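The great bathroom drawer clean-out

Posted Apr 3, 2026

So I finally did the bathroom drawer. The bottom one, the deep one, the one that's been opening exactly as far as my wrist since we moved in. I'd been putting it off since July and then the long weekend was wet and I ran out of excuses (and biscuits), so down I sat on the bath mat with a cuppa and a garbage bag.

First of all, sunscreen. Why do I own so much sunscreen? I buy a tube every time we drive to the beach, because I've left the last one at home in the drawer, and then the new one comes home and goes in the drawer as well. Two of them had expired before Mared Eynon got married, and I was a bridesmaid at that wedding with very short hair, so you can do the maths.

Then the hair stuff. Ohhh, the hair stuff. I've got thick, wavy, grumpy hair that goes up like a dandelion the minute it's humid, and for years I believed every single person who told me they had the answer. Mousse, serum, a clay thing in a pot that smelt like a wet dog. A straightener that takes so long to heat up I could walk to the shops. And brushes! Paddle ones, round ones, one with half its bristles melted from the Great Hairdryer Incident.

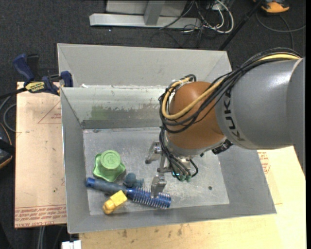
Photo: Gwilym Samuel

What I use now, for anyone who's asked, is a wide-tooth comb in the shower and one decent brush before bed, and that's it. I clean the brush on a Sunday-ish sort of basis: pull the fluff out with the tail of a comb, swish it in warm water with a squirt of shampoo, then lie it bristles down on a towel overnight. Don't soak the cushiony ones, they hold water in there for days and go a bit swampy. Ask me how I know.

The Lougher hair oil stays too. I tried to break up with it last winter to save money and my ends went like a broom. It cost me 51 dollars, which I resent every time I pump it, but a bottle lasts me ages.

Out went: dried-up nail polish, hotel shower caps, a fake tan I was never brave enough for, and a whole zip bag of bobby pins (kept the zip bag). The unopened things have gone in a box for my sister to pick through, and whatever she doesn't want she can pass on to the girls at netball.

Next up is the linen cupboard. I opened the door, a fitted sheet fell on me, and I shut it again.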